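Notice to Patrons of the Magsi
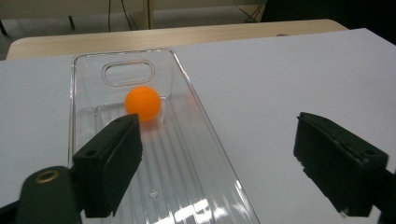
The management of the Magsi, public house and dining room, Kurkuvdale, wishes to inform patrons that the corner table will be unavailable for supper until further notice. It remains reserved in the name of Mr. Aurélien Leblanc.

Mr. Leblanc made his reservation in October, for two persons, and was seated at the customary hour. He ordered the mutton pie and a bottle of Civunetti. He asked that the second place be served also. The house complied. At closing he settled the bill in full, left 20 in coin for the kitchen, and requested the same table for the following evening.

This arrangement continued for 22 evenings. The second plate was returned untouched on each of them, with the exception of the last, when it came back clean. Miss Poppy Dunmore, who had charge of the dining room, noted the fact in the house ledger on page 178 and was asked by the management to note nothing further.

Mr. Leblanc has not dined with us since. His account, however, continues to be paid. The pie is ordered by a card left under the salt, in a hand which Miss Dunmore does not recognize as his.

Patrons seated nearby are asked to keep their voices low after the lamps are lit, and to refrain from moving the second chair. Parties of more than three will be accommodated upstairs. The kitchen closes when the corner table has finished.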